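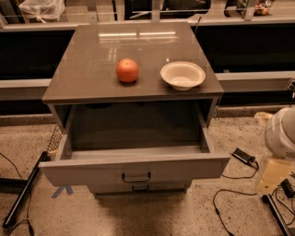

Furnishing the Residence Halls at Illham

When the Illham residence halls reopened in February, 700 rooms had been fitted with new furniture under a single purchasing agreement. The agreement replaced 14 separate contracts, several of which had been renewed without review for many years.

The housing office asked suppliers to meet one requirement above all others: every piece had to be repairable on site. Bullus, the firm selected, now keeps a stock of 4000 spare parts in a storeroom beside the Cele building. Hinges, handles and drawer runners may be requested by residents through the front desk – most are replaced within the week.

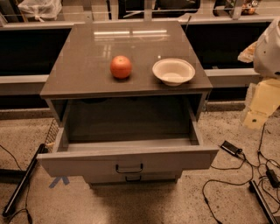 A bedside cabinet with the upper drawer open.

Costs were a concern from the start. The new pieces were more expensive to buy than those they replaced, and the housing office has said that savings will depend on how long they remain in use. Older desks and chairs in sound condition were passed to the Umel reuse program, which supplies furniture to households in the region.

Residents were consulted before the order was placed. Many asked for storage within reach of the bed, and a smaller number asked for larger desks. The second request could not be met in the narrower rooms of the east wing. A further review of those rooms is planned.

Last updated: Sep 1, 2025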